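Tuesday with the robots

The Podberg building sits at the back end of the industrial park, past the tile warehouse and a place that sells pool covers, and if you come by bus you get a good long walk to think about whether you've worn the right shoes. I hadn't. But the door was propped open and someone had put out a tray of lamingtons, so I forgave everyone pretty quickly.

Zillix holds its open day once a year, in August, and this year they let in 240 people over the course of the day. I had a morning spot. My group had 9 of us in it, including a retired sparky who asked better questions than I did, and a girl of maybe ten who had brought her own notebook and filled most of it.

Our guide was Donal Scanlon, who looks after the demonstrations and has the voice of a man who's done a lot of them. He walked us past the machine shop first (loud, smelled terrific) and then a row of desks where people very politely pretended we weren't there. Somewhere along the way I lost the group looking at a wall of old circuit boards and had to jog to catch up.

What I'd come for was Greco, the household project. The idea is an arm that can tidy up after a meal, and the team has been at it for four years. Cillian Tully runs the software side, and he told me the welding robots you see in car plants have it easy. “They know where the door is going to be,” he said. “A kitchen's different every single time you walk in.”

He's right, you know. I thought about my own bench at home and felt a bit sorry for the thing.

They've got a planning program called Fosterine that decides what to pick up and in what order, and Cillian got quite animated explaining it to the sparky. I followed the first half. The bit that stuck with me was grip — how hard to squeeze, where to put the fingers, what to do about a shape with a skinny end and a fat end. Bottles, he says, are a favourite for that, and the team can argue about bottles right through lunch.

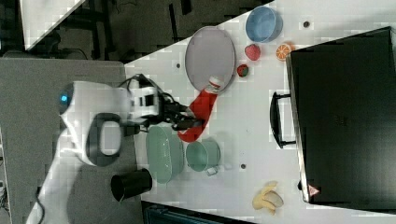
The gripper with its fingers around the red bottle, and plenty of play food still on the table.

I crouched down for a better look and got told, kindly, to stay behind the tape. From there you notice the fingers most of all. They're jointed and black and a bit spidery, and I couldn't stop watching them! The girl with the notebook drew them twice, then asked whether the arm liked strawberries. Donal said he'd pass the question on.

We had 2 hours all up and I could have used another. I asked Cillian when I could have one at my place and he laughed for slightly too long, then said to come back next August and ask him again. I've already put my name down, and I'm wearing my runners.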